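Chapter 6
Tubes, Threads and Hooks

Many household objects are built from a straight tube with something added at one end. The tube is light for its length and easy to hold. A thread at the end lets it screw into another part and come out again for packing or repair.

The students at the Trelenbridge workshop start with parts like these before they draw anything of their own. A long, slender piece shows its shape best when it is held upright, with a cloth behind it.

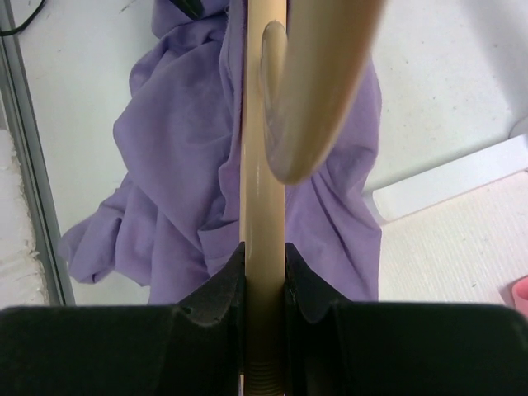

6.1 Reading a Thread

A screw thread is a ridge that winds around a tube. Seen from the side, it looks like a row of fine lines. The distance from one ridge to the next is called the pitch. Two parts will join only if their pitch and diameter match.

Lay a ruler along the thread and count the ridges over 30 millimeters. Divide 30 by your count to find the pitch, and write it in Table 7.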